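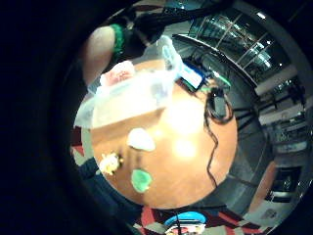 Runder Holztisch, von oben gesehen

Wer als Gastdozentin unterwegs ist, lernt Pulte kennen wie andere Leute Hotelkissen. Ich habe im Oktober vier Wochen an der Hochschule in Sarnesdale unterrichtet, Einführung in die Wissenschaftskommunikation, und dort in jedem Seminarraum das Modell von Fodness vorgefunden. Die Hochschule hat offenbar eine Großbestellung aufgegeben und bereut sie vermutlich raumweise.

Zuerst das Gute: Das Pult rollt. Es rollt sogar hervorragend, vor allem beim Schreiben. Von den vier Rollen haben zwei eine Bremse, und zwar die beiden auf der Seite des Publikums. Zum Feststellen geht man also einmal um das Möbel herum und verbeugt sich vor der ersten Reihe. Meine Studierenden hielten das eine Weile für ein Ritual aus meiner Heimat.

Die Höhe lässt sich per Gasfeder verstellen, laut Datenblatt um 29 Zentimeter. Das stimmt, ich habe nachgemessen. Nach unten geht es allerdings auch ohne Hebel, sobald man einen Laptop und zwei Bände Methodenlehre ablegt — langsam und würdevoll, gegen Ende der Vorlesung stand ich da wie über einem Waschbecken. Meine Kollegin Nanna Ketilsson, die am anderen Ende des Flurs Statistik gab, hatte ein Exemplar, das sich dafür überhaupt nicht bewegte. Wir haben kurz über einen Tausch nachgedacht.

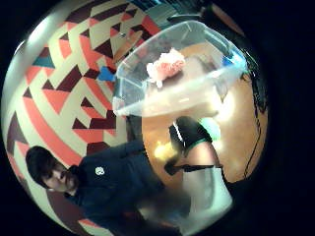

Wandmuster in Creme, Korallenrot und Dunkelrot, davor ein durchsichtiger Kunststoffbehälter.

Die Ablage fasst 66 Blatt, bevor die Klemmleiste aufgibt. Für ein Handout reicht das, für einen Kurs mit Anwesenheitsliste, Lesetexten und Formularen des Prüfungsamts eher nicht. Der Kabeldurchlass ist schön rund und für jeden Stecker zu klein, den ich besitze. Das Leselicht dagegen ist prima: blendfrei, warm, leise. Man sieht damit sehr gut, wie das Manuskript nach vorn rutscht.

Fodness verlangt 2.213 Euro. In Zokthorpe, wo ich im Frühjahr war, stand ein Pult von Koutsoukos, ohne Gasfeder und ohne Licht, mit einer Holzkante, die den Stift hält. Das tat, was es sollte, und wog ungefähr so viel wie ein Klavier. Ich würde es sofort wieder nehmen.

Zwei von fünf Sternen, beide fürs Licht.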